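Londimeck Shared Floor: Robot Rules FAQ

Last updated 11 Apr 2023. Replaces the old sheet by the door, bin that one if you see it.

Short answers. Long answers are in the Sarkimon handbook, section 5.

Who has to read this?
Anyone with a badge for the robot floor. Guests too. Visitors get the one-page version at the desk.

Do I need training before I run an arm?
Yes. Floor induction first, then a supervised session. Badge won't unlock the controller until both are signed off.

Can people sit and work on the floor while a robot is on?
Yes, at desks outside the marked reach. Chair stays outside too, so check behind you before you roll back. If you need to go closer, tell the operator and wait for an answer. A nod doesn't count, say it out loud.
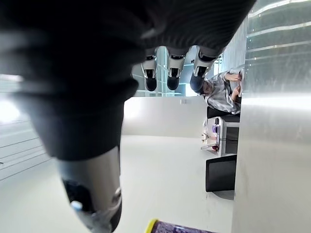
What do I do if someone walks into the reach area while the arm is moving?
Stop the arm first, talk second. Use the stop button, not the software pause. Restart only when the person is back out and has told you so. Log it the same day even if it felt like nothing.

Who holds the stop button?
The operator. Not on the desk, not in a pocket, not hung on a chair. If you hand it over say "you have stop" and get it said back.

How fast can the arm go?
Shared hours: 100 mm per second at the fingertips, max. Faster needs a closed floor and the amber light on. Book through Aaltonen room desk.

What can we put on the shelves for pick and place work?
Closed packages. Bottles, jars, snack cans, that sort of thing. Lids on. Lying down or standing up both fine, but note the layout in the log before you start so the next team can repeat it. Ceramic mugs are OK on the upper shelf with nothing in them. No glassware without a tray. No knives, no aerosols, nothing out of your lunch.

What about cables on the arm?
Look them over before every session. Loops need enough slack for full wrist travel, but not enough to snag a shelf lip. Any nick in the jacket, tag it out and email Grostex service.
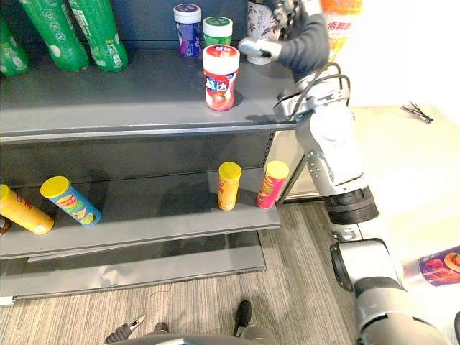 How do I clear an item that gets stuck between the gripper and the shelf?
Hit stop, then wait for the status light to go solid. Open the gripper from the controller and take the item out from the side, never from undeneath. If the gripper won't open, leave it alone and call the desk on ext 168. Don't pull.

Something fell off the shelf mid-run. Can I grab it?
Not until the arm is stopped. Same rule for everybody, incl. people who wrote the rules.

Can I run two arms at once?
Yes if both are on one controller and one stop. Two controllers, two operators, no exceptions.

Do I have to fill in the log for a five minute test?
Yes. Form 103. Time in, time out, speed, anything odd. Blank forms are in the tray next to the charger.

Can I leave the robot powered overnight?
No. Arms parked, power off, stop pressed in. Overnight runs are under review, news on that later in April hopefully.

I think a rule here is wrong.
Could be. Send it to the desk with the rule and why. Untill it's changed, follow it.

Related pages: Floor induction dates / Form 103 / Booking a closed floor / Grostex service contacts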